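May 21, 2018

I spent most of March trying to believe in Ostine, the new planner everybody on the Skeller mailing list keeps recommending. I am still trying.

The pitch is that you stop tuning. You give it poses, it gives you a smooth path, and the gripper shows up where you asked. I ran 198 pick requests through it on our setup, with Tzanetos doing the marker tracking as before. It returned a valid plan every time. The gripper reached the grasp pose on 107 of them. Ostine's log called all 198 a success, because to Ostine a plan is a success.

So I went digging. Tzanetos stamps each marker pose when the message is sent, and Ostine assumes the stamp is when the image was taken. On our machine the gap was 43 milliseconds. You can set an offset in the config file, but it's read once at startup and silently ignored if you write it as an integer. I lost an afternoon to a missing decimal point.

With the offset fixed things got better — not good, better. Our old Gurker scripts are ugly and I'd still bet on them for anything that moves.
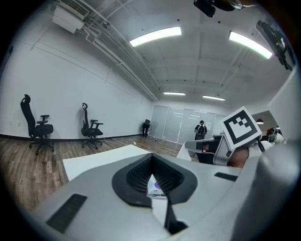
Would a faster computer fix the lag? Only a little, as most of the delay is in how the poses are stamped and queued, and a quicker processor leaves both of those alone.

I've filed the integer thing as a bug. The reply was that it's documented. It is, on the last page, under "Notes."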